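How to Submit a Ten-Minute Play Without Embarrassing Yourself

Festivals that take short plays get a lot of them, and the readers are tired. I have read for the Kudlow One-Act Night and been rejected by the Pirnon Playhouse four times, so I can speak for both sides of the slush pile.

Step 1. Read the guidelines. Then read them again with a pen. If they ask for no more than 5 characters, your chorus of fishermen has to go.

Step 2. Time it out loud. A page a minute is a nice rule until you write a fight, a song or a meaningful pause. Get friends to read it at your kitchen table, feed them, and start the clock at the first stage direction. If it runs twelve minutes, cut two. Start with the speech you're proudest of.

Step 3. Strip the set. You'll share the evening with other plays, and the changeover happens in the dark. Two chairs and a table is a set. A working fountain is a letter of resignation from the stage manager.

Step 4. Take your name off the script if they read blind. Check the header, the title page and the file name. I once sent Kudlow a beautifully anonymous play called MyFinalDraft with my initials on every page.
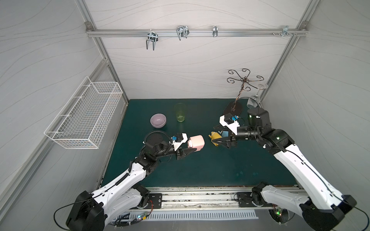

Step 5. Write the blurb last, and keep it under 75 words. Say who wants what and what's in the way. "A meditation on loss" tells a reader to go put the kettle on. "Two sisters have one night to sell their father's boat" gets page one read.

Step 6. Send it as a PDF, before the final evening. The Pirnon form has a habit of giving up shortly before midnight, along with everyone using it.

Then leave it alone. Most places answer by December. Don't email in October to ask if it arrived, and start the next one while you wait.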